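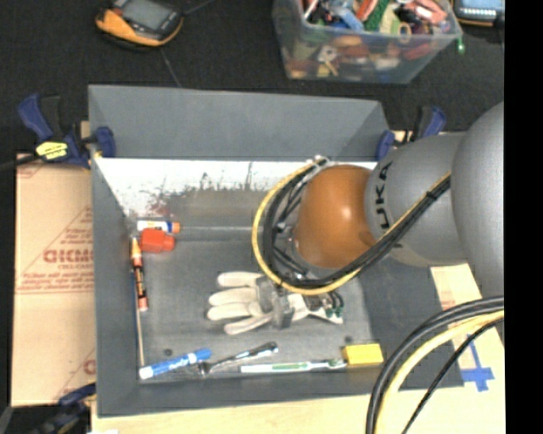

Words by Deisy Villanueva
Posted in Home and Garden, June 2024
Reading time: 10 minutes

How to wash and look after work gloves

I have a small garden and a husband who repairs old furniture, so in our house we use many gloves. For years I threw them away when they became stiff and grey. Then my neighbour Arnulfo Villca, who worked in a laundry when he was young, showed me how he washes his, and now one pair stays with us for a whole season. I write down his method with the changes I have made.

What you need

A basin or a clean bucket
Lukewarm water
Mild liquid soap, the kind for wool is good
A soft brush (an old toothbrush is enough)
A dry towel
Some clothes pegs

First look at the label

Most gloves have a small label inside the cuff. If it says that you can machine wash, you may do it at 30 degrees, with a short programme and slow spin. If there is no label, wash by hand. When gloves have touched oil paint, solvent or weed killer, do not put them in the machine with your clothes. I do not try to save these gloves, I put them with the waste that our recycling centre accepts.

Cotton and knitted gloves

1. Take the gloves outside and hit them together to remove the dry soil.
2. Fill the basin and add one spoon of soap. Too much soap is difficult to rinse and leaves the cotton hard.
3. Put the gloves on your hands, as if you were going to work, and rub them together in the water. Give more time to the fingertips.
4. Leave them to soak for 10 minutes. Very dirty ones can stay longer.
5. Brush the stains softly, always in the direction of the knitting.
6. Rinse until the water is clear. With mine this usually takes three changes of water.
7. Roll them in the towel and press. Do not twist, or the fingers will lose their shape.

White cotton never comes back completely white, and I have accepted this. Bleach makes it weak very quickly, and it turns the elastic of the cuff yellow.

Gloves with a rubber palm

Wash them in the same way but do not soak them, and keep the water cool. Hot water can separate the rubber from the cloth. If the palm is sticky after drying, put a little talcum powder on it and shake off the rest.

Leather gloves

Leather does not like a bath. Clean it with a damp cloth and a very small quantity of soap, then wipe again with only water. When the leather is almost dry, wear the gloves for some minutes and open and close your hands. After that you can put on a thin layer of leather balm. I buy the one from Zuvar, in the 200 ml tin, and it has lasted me since April of last year.

Drying

Hang each glove by the cuff with the fingers down, in the shade, where there is some air. A radiator is too strong, above all for leather. Blow inside the fingers once or twice so that they do not stick. In winter I put a wooden spoon handle into the thumbs, as they are always the last part to dry.

Keeping them

Peg the two gloves of a pair together and hang them in a dry place. If you leave them in the shed, shake them before you put your hand inside, spiders love them. Check the seams between thumb and first finger. A small hole there can be closed with strong thread and a few stitches, a big one means it is time for a new pair.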